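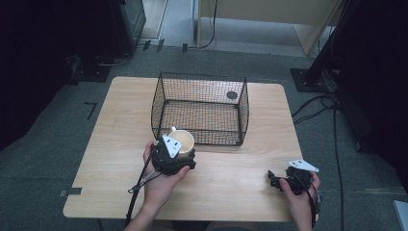 Search the notebook
Search

May 25, 2022
Berwyn Skyrme, Zirnitcombe bench notes

Flallen hand-held pair, trial kit, week two. Ref 3314 for anyone chasing the loan paperwork. Still cabled, still black, still no spare finger pads in the box despite the packing list being quite sure of itself on that point.

Started late. The left unit would not enumerate until I had unplugged everything, said something unkind to it and plugged it all in again in the same order. The manual says to connect left first. I had connected left first. Connected it left first again and it was happy. Have written LEFT FIRST, TWICE on the lid of the case.

Task for the day was mug into wire basket. Left hand does the mug, right hand keeps out of the way until wanted, then steadies the basket by the rim. The Flallen sales sheet calls this kind of thing "everyday bimanual manipulation". At home I call it clearing up, and have never needed two cables for it.

Fifty-nine takes logged before lunch, all saved by Ciris, which has improved since the April build. It no longer asks me to name the session before it will admit the session exists. Naming is now optional and the default name is the time, which suits me. Playback scrubber still jumps to the start if you resize the window. Reported again. Pilar reckons they have a folder for my emails.

Grip first, as that's what we're being asked to pay for. The jointed fingers are good. They close evenly and they don't chatter when you hold a light squeeze, which the Safavi pair did from the day it arrived to the day it went back. On the ceramic mug I could take the rim or the body without thinking much about it. Handle is another matter. Going in by the handle, the fingers want to roll round it and the mug swings, and you end up chasing your own wrist. Stopped doing handle grasps after a bit and put them down as a separate condition for Sepehr, who likes that sort of thing.

Palm-up is where it gets interesting. Several takes I went in with the left hand turned right over, cradling the body of the thing from beneath, and it's a perfectly natural way to bring a mug up to a basket. The kit allows it. Tracking held as far as I can tell from the live trace, and I'd half expected it to sulk. What doesn't like it is the cable, which leaves the gripper wherever it pleases and then has opinions about your forearm. By the end of the morning I had developed a little flick to get it past the wrist. That flick is now in the data. Any policy trained on today will presumably do a little flick.

The white plates. Flallen ship them flat with four screws each and a drawing that shows them from the one angle that doesn't help. Tùng fitted both on Monday and they haven't shifted. They stick out further than I'd like, though, and with the hand turned over the plate comes close to whatever you're reaching into. With a wide basket it's fine. With anything deep and narrow you'd be knocking it on the side every time, and then you'd be recalibrating every time, and then you'd be writing to Flallen. Ask whether they do a smaller plate. Ask nicely, we're still on the trial price.

Weight: 311 g each on our scales, cable hanging. The sheet says lighter, but the sheet's scales may have been having a good day. It doesn't matter for ten minutes. It matters after an hour, and it matters more in the hand that isn't doing anything. The right was idle for most of every take, hovering, and that was the arm I noticed on the way home yesterday. Shirin suggested resting it on the table between goes. Tried it. Works, except that Ciris takes a still hand as the end of the take and closes the file. There's a threshold for this. It's in a menu called Comfort.

Basket notes. Mesh is a nuisance target and I'm glad we chose it. Bring the mug in low and it fetches up against the lower front wire, and you feel that through the gripper quite clearly, more than I expected - a small tick in the fingers. No feel at all on the Safavi, you just pushed until something moved. I'd put this down as the best thing about the Flallen pair and it appears nowhere in their literature.

Bring the mug in high and over the rim and it's all much easier, so naturally everyone does it that way and the takes look identical. Told myself to vary the approach. Looked back at the traces at lunch and I had varied it the same way each time.

Things that went wrong, for the record:

Dropped the mug once, on to the table, from no height. Mug fine. Said I'd caught it.

Right unit reported itself as left for one take. File kept and marked. Couldn't repeat it.

Trigger spring on the left squeaks on release. Tùng has offered oil. I have asked him to wait until we know if we're sending it back.

Calibration drifted after lunch, small, in the vertical. Redid it, lost twenty minutes, got the same numbers to the last place I care about. So either it hadn't drifted or it had drifted back.

Pilar had a go in the afternoon, smaller hands than mine, and found the grip body too fat to wrap properly from underneath. She could work it from the side well enough. Flallen list a slim sleeve under accessories with no price next to it, and I've been in this job long enough to know what that means. She also closed faster than I do and had cleaner releases, so the slowness in my morning takes is me and I withdraw the paragraph about latency that used to be on this page.

Where I've got to on buy or don't: leaning buy, one pair, not the three they have quoted for. The fingers are worth it. The support desk answers, in sentences. The cables are poor and I'd want them replaced with something softer before anyone does a full day. Service plan looks like money for a phone number we already have. Sepehr wants to see the handle takes before he signs anything, and he wants them from someone other than me.

Tomorrow: handle grasps (Pilar), then basket moved towards the near edge and the same again. Find out what else is in the Comfort menu. Ring Flallen re finger pads, smaller plate, sleeve price, in that order, and ask for the person who picked up last time. Return the hex key to Tùng's drawer, it's in my coat.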